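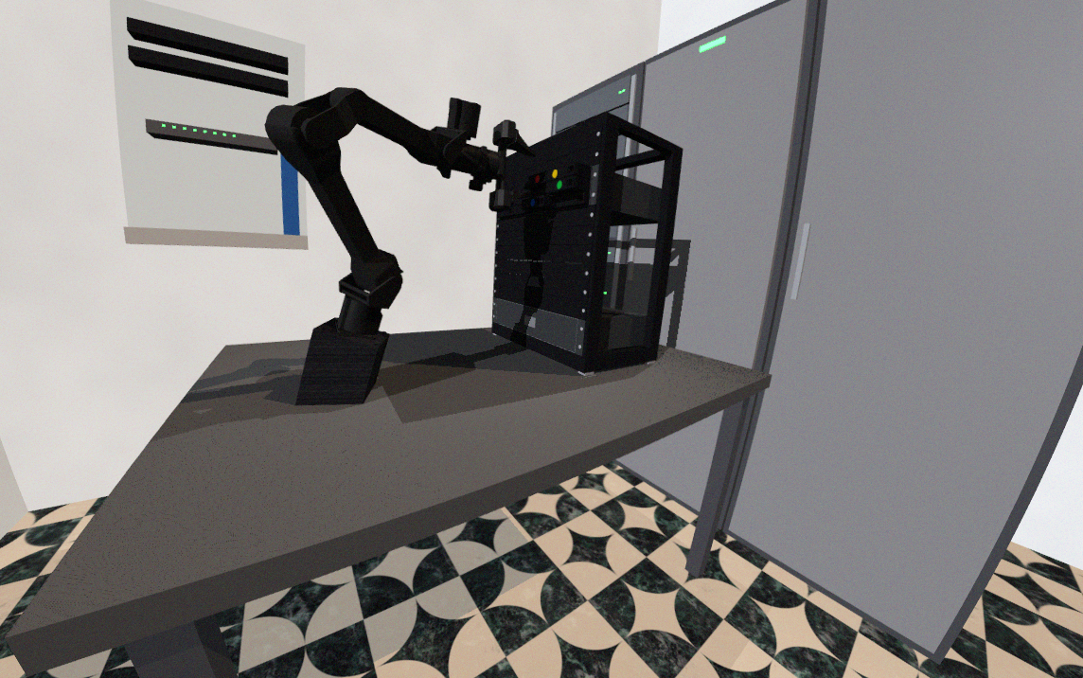 I have wanted a machine that does my chores since I was small, so I read every robot paper I can find in my lunch hour and then bore people with it. My current obsession is button pressing. Yes, buttons! Think how much of a normal day is exactly that: the washing machine, the lift, the kettle, the stop switch on the packing line where I used to work in Sillorgate.

A person does it without looking. An arm has to work out which button, where it is, how far off, and how hard to push, and if it's 2 cm out it pokes the casing and carries on quite happily.

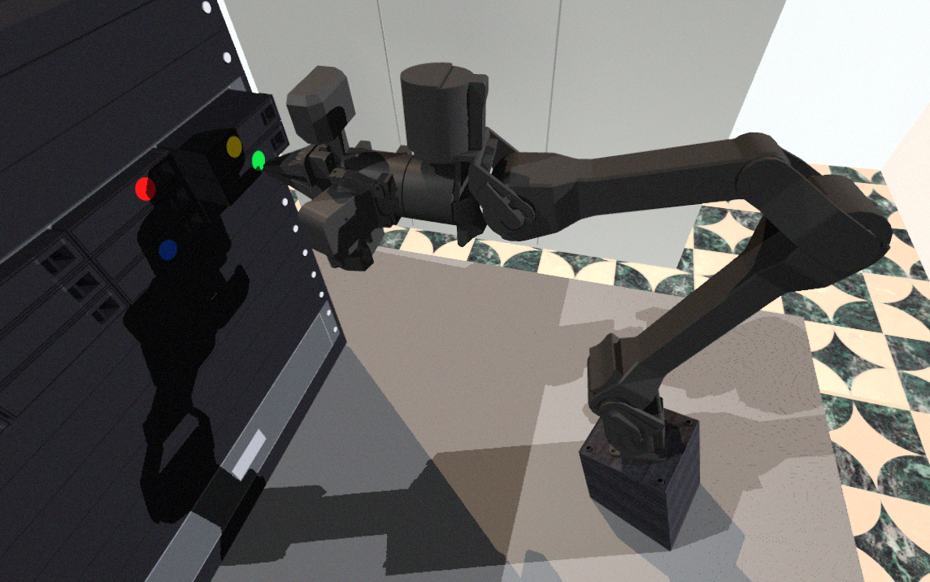 Simulation is what makes me hopeful. You can let an arm practise on a pretend cabinet all night, move the lights, swap the floor, and nothing gets broken. I've been fiddling with my own little setup, which I call Fiore, since July. Its best run so far was 3671 tries over a weekend (my laptop sounded like a hairdryer).

So can they do the chores yet? Buttons, I'd say very nearly. Laundry, no. Folding a fitted sheet is beyond me as well, mind you. Next I want to try a dial, the sort you turn 90 degrees and it clicks, and I'll post how that goes once I've got the grip sorted.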